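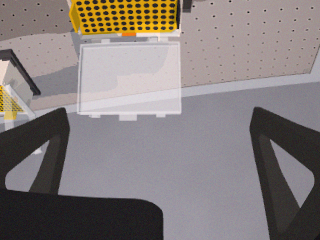 Harngate is delighted to announce that its new range of prayer beads and meditation cushions will go on sale on Wed 1 October, both in the Wusville shop and by post. It has been a long time coming, and those of our customers who have been asking since March will be glad to hear that the wait is very nearly over. The beads come in five woods and one seed, all strung by hand with a knot between each bead, and we have photographed and measured every strand laid out on a plain table top. A smooth, evenly grey one suits the purpose very well, as a plain grey shows a dark bead and a pale one equally fairly, and we do like people to know what they are getting before it drops through the letterbox.

The range has been put together with Muriithi, the bead workshop whose sandalwood strands many of you already own (and wear daily, judging by the number that come back to us for restringing). There are 97 designs in all, from short wrist malas to the full length with tassel and guru bead. The cushions are made by Daltik, filled with buckwheat hulls, and have a side zip so that you can take out a handful or two until the height feels right. People with stiff knees generally want them fuller than they expect, so do sit on one in the shop for a good few minutes before you decide.
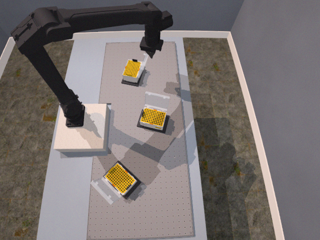 One customer who tried the cushions early wrote to say that she had sat on folded blankets for years and had grown rather fond of them, but that the taller cushion let her get through a whole morning sitting without her feet going to sleep. She did ask for a darker blue, and we have passed that on to Daltik with our warm support.

Each mala is sent in a cotton pouch with a small card explaining how to hold it, where to begin, and what to do on reaching the guru bead - most people turn the strand round and go back the way they came. The card is written for beginners of any faith or none, and we hope that those who have been chanting for half a lifetime will forgive us for starting with the basics. Wrist malas are in stock in good numbers, although the full-length rosewood is limited to almost 200 strands for this first season.

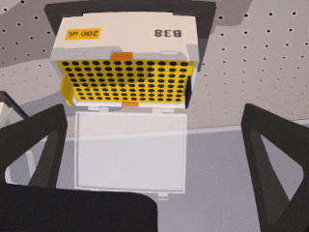
Can a mala be restrung if the cord wears through? Any strand bought from Harngate can be brought or posted back, and we will restring it on new cord in the same order, keeping your original tassel if it is still sound. Please put the loose beads in a sealed bag before posting.

The shop will be open late on the first evening, with tea and a short guided sitting upstairs for anyone who would like to stay.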